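Talpur Adds Two-Arm Sorting Station to Returns Room

Staff on the returns team will keep their jobs and move to inspection and repair work

TRENDARARD, 14 May 2021 – Talpur, which repairs and repacks classroom kits for schools, said it will put a two-arm sorting station called Tilto into regular use in its returns room this summer. The station was built with the engineering firm Pusen. It will take over part of the hand sorting that has been done at Talpur since the company opened.

Talpur takes back used kits from schools at the end of each term. The kits hold small parts such as foam blocks, pegs, caps and counters, and they rarely come back in the right trays. Last December, the busiest month of the year, the returns room handled 595 kits. Each one was emptied onto a bench and sorted by hand before anything could be checked or replaced.

"The sorting is the part people get tired of, and it is where the sore wrists come from," said Uzma Magsi, who manages the returns room. "You stand at the bench and pick up small things for most of a shift. Then you still have the checking to do, and that is the part that needs a careful eye."

17 people work in the returns room. Talpur said none of those jobs will be cut as a result of the new station, and hourly pay will stay the same or go up. Under the plan, two people per shift will run the station. The others will spend their time on inspection, small repairs and packing. Workers who train as station operators will move up one pay grade once they finish the course.

How the station works

Tilto has two arms that share one table. Each arm ends in a two-finger gripper. An operator lays out the mixed parts, starts the run and watches it from the side of the table. The arms pick up the parts one at a time and place them in bins, which the operator then carries to the inspection bench. Parts the station cannot pick up are left where they are for a person to deal with.

The test table is covered in brown paper and marked off in cells with blue painter's tape, and the trials there use foam blocks and other small parts like the ones that come back in the kits. Pusen engineers and Talpur staff have been going through the part types in turn, with the small round ones taking the most time.

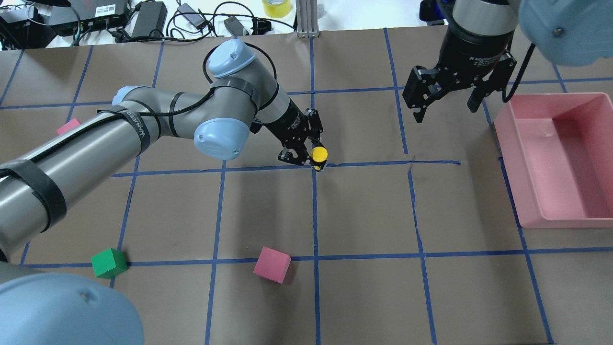
What changes for staff

The first change is to the shift itself. Nobody will be assigned to hand sorting for more than two hours at a stretch. Until now, a sorting shift could run a full day with breaks. Talpur will also rotate operators between the station and the inspection bench so that one person is not left watching the arms all day.

The second change is training. Every member of the returns team will be offered a paid course in running the station, clearing a stopped part and shutting the arms down safely. The course takes four days and is held during normal working hours. Six people have signed up for the first round.

Hand sorting will not go away. Torn bags, sticky parts and anything broken will still go to the bench, and so will kits from the youngest classes, which tend to come back with things in them that were never part of the kit. Talpur expects that roughly 100 kits in a busy week will still need some work by hand.

"We asked the team what they wanted taken off their plate before we asked Pusen for a price," said Arsalan Mohmand, operations director at Talpur. "The answer was sorting. They did not want a machine doing the inspection, and we agree with them. If it is slower than we hoped in the first few months, then it is slower, and we will plan the shifts around that."

Staff raised two concerns during the planning talks. One was noise, and the station will be placed at the far end of the room, away from the inspection bench. The other was whether the station's records would be used to rate individual workers. Talpur has agreed in writing that they will not. The records will cover parts and stoppages only.

Talpur will review the station with the returns team before the December rush and decide then whether to order a second one.

About Talpur

Talpur repairs, restocks and repacks classroom kits for elementary and middle schools. Its workshop and returns room are in Trendarard.

About Pusen

Pusen designs and installs small automation systems for workshops and packing rooms.

Media contact: Talpur press office, Trendarard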